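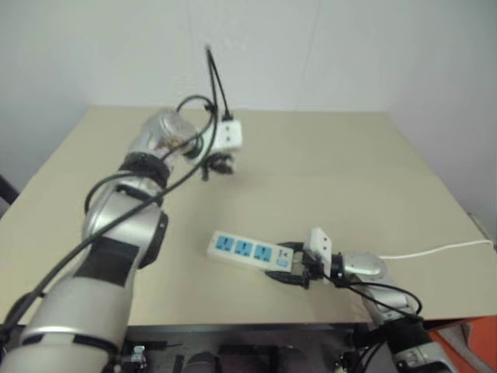

Is Brolholm worth a whole day if you only want the pottery open day?
Half a day does it, unless you're buying seconds, in which case go early and bring boxes.

Quick write-up before I forget it all. October, drizzle, bus from the harbour at ten to nine. The Skarkeo works is up behind the church, badly signed, follow the people with empty rucksacks. Entry free, tour 5 each, pay in the shop and NOT at the gate. We queued at the gate.

Tour first. Starts in the clay store, which smells like a cellar. They mix two clays, a local red and a paler one that comes in by lorry, and the guide was good on why the red on its own slumps in the kiln. Then the throwing room. Three wheels going, plus a long bench where the handles get pulled. Could have stood there an hour. Handles are harder than pots, apparently. Ours had a go at one and it looked like a slug.

Glazing after that, dipping mostly. The blue everyone knows is their number 551, and it goes on a sort of dirty pink. No photos of the recipe board, fair enough. Then the big kiln, Sandberg on the door in iron letters, holds about 300 mugs a firing. It was cooling while we were there so no peeking, but you could feel it through your coat.

Tour takes fifty minutes if nobody asks anything. Somebody asked a lot.

Seconds sale is in the old packing shed. Opens at eleven and by quarter past the big bowls had gone. Small plates plenty. Wonky jugs plenty. Check the bases, some of them rock. Prices in wax crayon underneath, comes off with a bit of washing up liquid. I got four soup bowls, a butter dish with no lid and a lid that nearly fits it. They wrap in newspaper but run out, so bring your own.

Lunch: skip the tent, long queue and only sausages left. Dullus, the bakery on the square, does a fish soup and brown bread and you can sit down. Shuts at two though. We got in at twenty to and they were stacking chairs round us.

There's a one-room musuem over the shop which most people walk past. Worth ten minutes. Old pattern books, a wall of broken test tiles, and a ledger open at the page for their best ever year, 3,421 teapots. Lovely handwriting. Stairs are steep, no lift.

Toilets by the car park, take tissues. Last bus back is ten past five and it was full, so get to the stop erly or you're waiting for the taxi like we did.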